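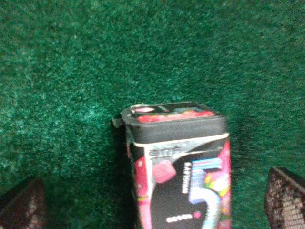

Latinhas e tapetes: a galeria de novembro

Bem-vindos a mais uma página da minha coleção de latas e embalagens de pastilhas! Para quem chega agora: comecei com as que sobravam nas gavetas da minha avó e já vou em 218, entre caixinhas, tubos e latas (e uns quantos frascos que não sei bem se contam, mas que também não deito fora). A lista completa está no caderno azul, um dia passo-a para o computador.

A lata das pastilhas elásticas
Tampa escura, quase preta, com fruta em vermelho e rosa impressa em cima. Adoro este tom de morango contra o verde da carpete! O rótulo da frente também não é nada tímido, preto e rosa com uns toques de cores vivas - fica logo no número 13 da prateleira, entre as minhas preferidas.

A tampa, outra vez
Volto a ela por causa do rebordo estreito e dos cantos arredondados. Logo por baixo corre uma faixa clara, fininha, que separa a tampa escura do resto. Gosto muito destas faixas, dão um ar arrumado à lata, e quem coleciona sabe que é das primeiras coisas a riscar.

Onde as arranjo
Quase tudo vem da feira de velharias da Taninari e da loja Espinoza, que tem um cesto ao pé da caixa com latas a 2 euros (às vezes vazias, às vezes ainda com qualquer coisa lá dentro que é melhor não provar). As mais antigas vieram numa troca com o clube Grokedden, e foi aí que fiquei viciada nas tampas ilustradas.

Como as guardo
Pano seco, nada de detergente, e longe da janela da sala. As cores fortes desbotam depressa, sobretudo os rosas. As repetidas vão para uma caixa de cartão da Givent debaixo da cama, com um papelinho dentro a dizer de onde vieram.

Trocas
Tenho repetidas de menta, de alcaçuz e de canela, e ando à procura de tudo o que tenha fruta na tampa! Amolgadelas pequenas não me incomodam, ferrugem já é outra conversa. Escrevam para o apartado 1606 ou deixem mensagem no livro de visitas - respondo quase sempre à noite, depois do jantar.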